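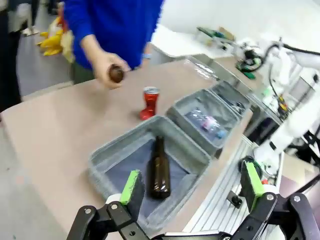
Week two of the course is about the things a museum keeps and the words it hangs next to them, and I'd like us to begin with the object before we get anywhere near the words. Most visitors come through the door wanting a story, and most objects, left to themselves, are pretty quiet. Take a small bottle in dark brown glass, the kind that's easily held sideways between the fingers, as one is in the photograph. You could put it in a case about medicine, or a case about glassmaking, or a case about what people drank on the train home from a ballgame, and it would sit just as comfortably in any of the three. What it says to a visitor depends a great deal on its neighbors and its label, and we'll spend most of today on those two (with a detour into entrance halls, because I can never resist one).

## Where we left off

Last time we walked through the floor plan of the Sarnberg Museum and talked about why people turn right when they enter a gallery, even when the first case is on the left. A few of you asked for the plan again, so I've put a copy in the course folder. Please look at the second gallery in particular, the one with the old scoreboard in it, and bring your own sketch of the route you think a family with a stroller would take. It doesn't have to be pretty!

## Neighbors

An object in a case is always read together with whatever is beside it. The Zeman collection at Brosanby has a lovely case of pennants, ticket stubs and team photographs, and in the middle of it is a lunch pail. There's no mention of the pail on the label at all. Visitors nearly always decide that it belonged to a player, and some of them will tell you which one. It came from a groundskeeper's family, and the museum knows this perfectly well, but the case has been telling the other story for years and people have grown fond of it.

I bring this up because you'll be asked to group things for your own small display at the end of the term, and grouping feels like tidying up when you're doing it. You put like with like, you step back, you feel pleased. Please stop at that moment and write down the rule you used. Common ones are:

- by material (all the leather together, all the paper together)
- by date
- by owner or donor
- by use
- by place

Each of these gives you a different room. A catcher's mitt filed under leather ends up next to a harness and a doctor's bag, and somebody who came in for the baseball will walk straight past it. Filed under place, it may end up beside a photograph of the field where the local team played, and the same person will stand there for ten minutes and then go and fetch a grandchild.

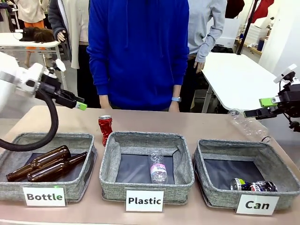
Material is the easiest rule to apply and, in my experience, the hardest one for a visitor to care about. It's a wonderful rule for storage, where the humidity has to suit the leather and the light has to be kept off the paper. Trouble starts when the storeroom order gets carried out to the gallery because it was already there and the opening was on Friday. I've done this myself, more than once, and I've read the comment book afterward.

## Labels

Now for the words. The Fillent house style, which we're borrowing for this course because it's short and sensible, asks for a heading of no more than a few words and a text of 70 words at the outside. Seventy sounds like plenty until you try it. Students' first drafts tend to be twice that, and the extra half is usually made up of dates.

Some habits that help:

1. Start with something the visitor can check with their own eyes. "Look at the worn patch on the left side of the grip" is a far better opening than the year of manufacture.
2. Put the people in. If you know who used it, say so in the first sentence or the second.
3. Leave out what you'd only say to another curator. It can go in the catalog, where it'll be very welcome.
4. Read it aloud, standing up, at the distance a visitor would stand. If you run out of breath, so will they.

Type size matters as well, and I'd rather you made the letters too big than too small. A label set in 16 point looks generous on your desk at home and a bit mean in a dim gallery with somebody's elbow in the way. Go up to 30 for anything that has to be read from behind a rail.

## A short detour on entrance halls

When the Sarnberg reopened in February after its winter closing, the front hall had been cleared of nearly everything except a bench and one bat on a plain stand. The hall used to hold a donor wall, two display cases, a postcard rack and a very large map. I loved the map, and I was sorry to see it go. But I sat on that bench for most of a morning, and people slowed down in a way they never used to. They looked at the bat, then they read its label, all of it, and then they went in. We'll come back to this in the session on pacing, so keep it in the back of your mind.

## Reading and homework

- The handout on case layouts, all of it, though you can skim the part on lighting until next week.
- Item 820 in the Brosanby online catalog, which is a scorecard filled in by hand. Write two labels for it, one for a display about the team and one for a display about the town. Keep both within the Fillent limit.
- For anyone who can get to a museum, or even a library with a glass case in the hall: pick one case, work out the grouping rule, and write it down in a single sentence.

Bring the two labels printed, please, at the size you'd want them on the wall, and some tape. We'll hang everybody's along the back of the room and read them standing up.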